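Call for Participants: Household Produce Storage Study
Posted in November by Hellwig Community Programs, Jodville

Hellwig invites adult residents of Jodville to take part in a study of how households keep fresh fruit. Participants will record what goes into the refrigerator and where it is placed over 30 days, and attend two interviews of 90 minutes each. An honorarium is payable on completion.

Applicants must do most of their household's grocery shopping. 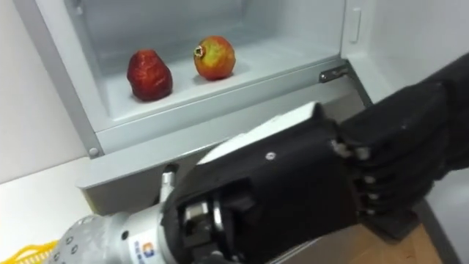
Pomegranates and other whole fruit should be logged individually, with the shelf noted for each.

Comments (2)
Stisov: Are shared kitchens eligible?
Plulleo: My neighbour and I have both applied.

© Hellwig | Contact | Back to top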